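Identifying an illness among ship's crew from a surgeon's journal

Posted in: Medical and Expedition History

Magdolna Antal

I am preparing a transcription of the journal kept by the surgeon of the merchant brig Oredura, which traded along the West African coast in the middle of the nineteenth century. The journal is held privately by a family in Dutcombe, and I have been permitted to work from the original on the condition that no photographs of the pages are published.

The vessel left port in June with a full crew. The early entries record little apart from ordinary injuries and one case of toothache. After the stop at the station the surgeon calls Akinola, several men went down with fever, which he treated with bark and which I am content to accept as malaria. My difficulty concerns a second illness, which begins later in the voyage and which the surgeon does not name. He writes on page 283 that the men are "low and heavy in the limbs, with a great unwillingness to stir," that their gums are "spongy and dark," and that one seaman's old scar on the forearm "has come open as if newly cut." Two men died. The remainder recovered after the vessel put in at an island and took on fresh provisions.

A previous owner of the journal has written "coast fever" in pencil beside these entries, and a local history booklet printed in Flitwood repeats this. I do not believe it can be correct, but I have no medical training and would prefer not to contradict a printed source on my own authority. I would also be grateful for an explanation of one further point. The list of stores includes lime juice, and the surgeon states that it was served out each day. If the illness is what I suspect, how could it have taken hold?

Béla Kiss

It is most likely yellow fever. This was very common on that coast and killed a great many sailors. The bleeding gums are a known sign. I would leave the pencil note as it stands.

Gunther Harms

I must respectfully disagree with the reply above. Yellow fever can cause bleeding from the gums, but it runs its course in days. It does not produce a slow loss of strength over several weeks, and it does not reopen old scars. A surgeon with experience of the coast would also be expected to mention yellow skin or dark vomit, and the passages quoted mention neither.

The description is that of scurvy. The reopening of healed wounds is the most useful sign in a written source, as very few other conditions produce it. The body needs vitamin C to keep scar tissue in repair, and when the supply fails, an old scar may weaken and part. Spongy gums, heaviness and an unwillingness to move are all regularly recorded in sea journals of the period. Recovery after fresh food was taken on board is further support, although it should not be treated as proof when the men also had rest ashore.

I would suggest that Ms. Antal look for the following in the remaining entries: spots or bruises on the legs, pain in the knees, shortness of breath on slight effort, and low spirits or weeping. Swelling of the legs may also be mentioned. Swelling on its own would not settle the matter, as it occurs in beriberi as well, and both illnesses could be present in the same crew.

As for the pencil note, "coast fever" was used loosely by later owners of such papers for almost any sickness in West African waters. It is usual practice to transcribe the note exactly, state that it is in another hand, and give one's own reading in the commentary. The booklet may be cited in the same place. There is no discourtesy in this.

Cameron Tosh

I agree with Mr. Harms on the identification and will confine myself to the second part of the inquiry, concerning the juice.

The presence of lime juice in a list of stores shows only that it was purchased. Its strength varied greatly. Some of it was thinned with water, some had been heated in copper vessels, and some had stood in cask for a long time before it was opened. Vitamin C is lost through heat, through contact with copper and through exposure to air, and the taste gives no reliable warning – old juice can remain very sour when it no longer protects anyone. A surgeon could therefore record a daily issue in good faith and still see his men fall ill.

It would be worth comparing the list of stores with any bill or letter from the supplier. A colleague, Tamás Sipos, edited a similar journal and found that the juice had been bought for an earlier voyage and carried over. I cannot say that the same happened on the Oredura, but a date of purchase, if it survives, would strengthen the commentary considerably.
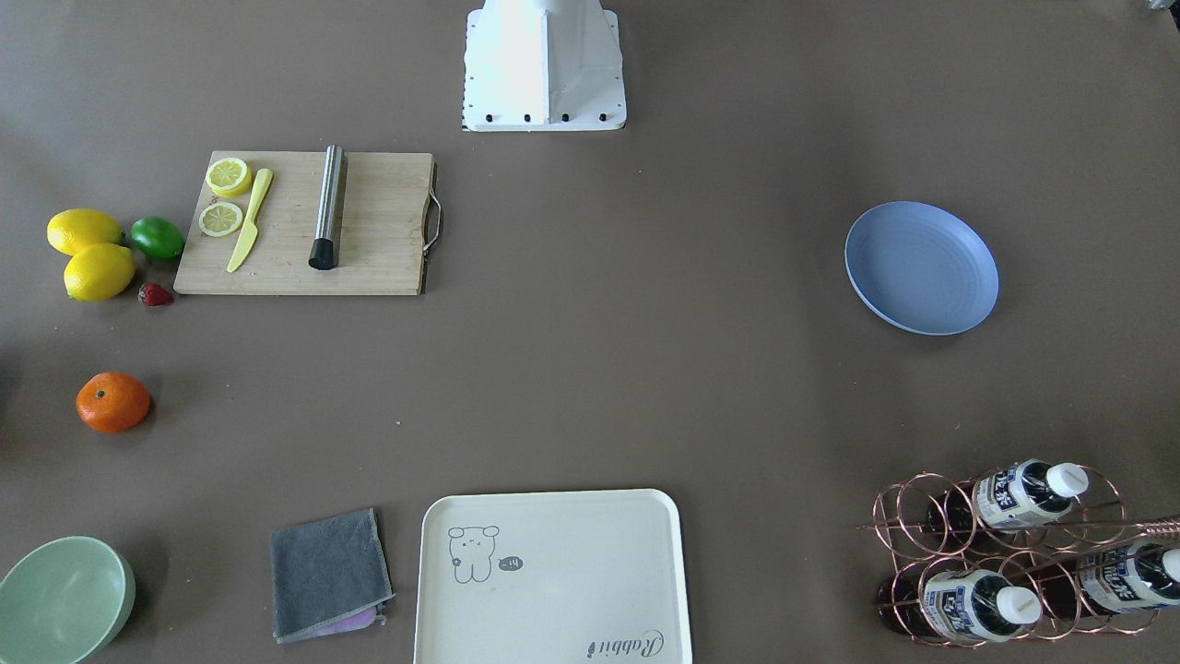 Attention should also be given to the name of the fruit, as writers of the period often used "lime" and "lemon" as though they were the same word. The two were not equal in their effect, and lime juice was generally much the weaker protection against scurvy. A surgeon who handled whole fruit would normally have known a lemon by its bright yellow rind, as on the upper of the two slices on the cutting board, but once pressed and casked the juice gave him no such help and he would have relied on the supplier's label. I would accordingly transcribe "lime juice" exactly as written and add a short note that the kind of fruit cannot be confirmed.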